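September, bench notes, started after lunch

Right, slipper week. I said I'd write up the mending as I went this time and not try to remember it all a fortnight later, so I've got the notebook propped against the kettle and I'll add bits between glueing. Sarahí, if you're reading this because you want to know where the curved needles went, they're in the tobacco tin, second shelf, and please put them back.

The lot came over from Hinojosa in 2 crates, mixed soft goods, mostly house slippers and a few padded pouches and things that are somewhere between the two. Berenice did the first sort before I got in. Her piles make sense once you know the system (good, fiddly, horrible) but she'd left no labels on them, so I spent a good while thinking the horrible pile was the good pile and feeling rather gloomy about the whole job.

Fiddly is where I've been all morning. Mesh uppers, nearly every one of them. I like mesh to wear and I can't stand it to sew. The holes make you think you've got somewhere to put the needle, and you haven't really, because if you go through a hole you've caught nothing, and if you go through the thread between holes it splits or drags a little ladder across the print. What worked on the first pair was the finest needle we own and a single strand of the polyester, waxed, and going in from the lining side so that I only just picked up the back of the mesh. Slow. I did the one seam twice because the first go puckered, and I could see it from across the room.

Tried the Vekwood adhesive on a scrap as well, since it was open. It soaks straight through and comes out the other side shiny, so that's a no for anything with holes in it. Fine for the felt soles. I've written NOT MESH on the lid in marker.

Note on steaming: keep the cloth damp, not dripping, and hold the iron off. I pressed down on one toe without thinking and flattened the wadding, and it took a lot of pinching and swearing to get any loft back. It's still a bit thin on one side. It has gone back in the pile with a pin in it and I'll look at it again when I'm less cross. 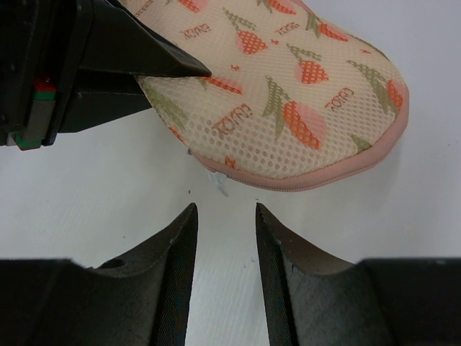
Piping is the part I wanted to get down properly, because we've argued about it and I think I've changed my mind. I used to say take the whole binding off, mend what's under it and put new on. Berenice says leave the binding alone unless it's actually coming away and work up to it from both sides. With a smooth trim on a rounded end she's right, I'm afraid. The pink edge going round the cream peach one is a good case: it's following a proper curve and holding all that puffiness in, and if I unpicked it there I'd never ease it back round without a kink at the bend. Also I would have to match that pink, and our pinks are all either salmon or bubblegum. So the new rule is that curved binding stays on, and I'll only replace along a straight run, with the join somewhere it'll hardly show. I'll tell her so when she's back from the post and she can be as smug as she likes.

While I'm on that print, I've got very fond of it. The peaches are a really cheerful orange with green leaves, and there's ENJOY in among them at odd angles, as though somebody had been let loose with a stamp. I'd have a dressing gown in it. I'd have curtains! It makes patching awkward though, as any patch on a fabric that busy has to land on a bit with nothing much going on or it looks like a plaster. My thought is to back from behind with cream net and darn through, and never patch on top. I've pinned a square of net to the sample card so we can both see how the colour sits. Looks slightly yellow under the lamp, better by the window.

Little tags: leave them on, all of them. We had this out with the last lot, when I snipped a few off for neatness and then had nothing to match the pairs by. If one is hanging by a thread, put two stitches in it and move on.

Half past three. Tea. Sarahí came in and pointed out that I've been stuffing the toes with the grey tissue, which sheds, and now there's fluff in everything. She's found the roll of white Jedimden paper that I could have sworn we'd finished. Swapped the lot over. Doing that I found one with a lump in the heel which I'd put down to bad wadding, and it was a folded paper label somebody had sewn in by mistake. Unpicked it, took it out, closed up, four minutes' work and very satisfying.

Thread used: still on the same reel of cream. The orange is no good, too brown, and next to a real bright orange it looks like rust. Want to ask Plitell if they do smaller reels, as I'm not paying for a big cone of a colour we'll use on one job. Their site lists 40 weight in the shade I think I want, number 293, but the swatch on my screen is hopeless so I'll ring and get them to post a snip.

Something to try tomorrow: for the soft padded ones, do the closing seam with the thing stuffed only lightly, then push the rest of the padding along from inside before the last few stitches. I've been filling first and fighting it shut, and my thumb has had enough. Berenice does it with the handle of a wooden spoon and hers do come out rounder than mine.

Washing. Sarahí wants to do the horrible pile in the machine, in bags, on cold. I said 3 bags to start with and see how they come out before we risk the rest, and nothing with a glued sole. Hang them by the heel, not over the airer, or they dry with a crease across the top. I've cleared the rail by the back door and put an old towel down.

Quarter to six. Bench wiped, iron off, needles counted back into the tin by me personally. Fiddly pile is down by a bit more than half, which is better than I expected after that first seam. Good pile boxed, with labels this time, in large letters. The pin is still in the flattened one.

Still to get: beeswax, finest needles (we're on the last packet), another metre of cream net, white paper if that roll gives out. And milk, it's my turn.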